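Visit Report: Badstead Distribution Center, Clurkalden
February 2020

The delegation toured the Badstead food distribution center at the invitation of its management. The facility serves 317 households in Clurkalden and keeps 1,000 square feet of dry storage. Members viewed the receiving area first, followed by the packing hall.

Packaged snacks are handled apart from canned goods and stored in open cardboard boxes.
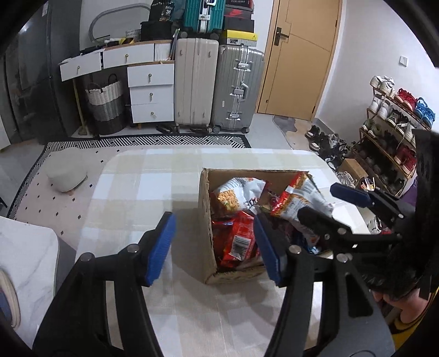
Transportation

Deliveries are contracted to Jonis, which runs 30 routes a week – most of them before noon. Management expects to add a refrigerated van in May. The delegation requested a copy of the revised route schedule.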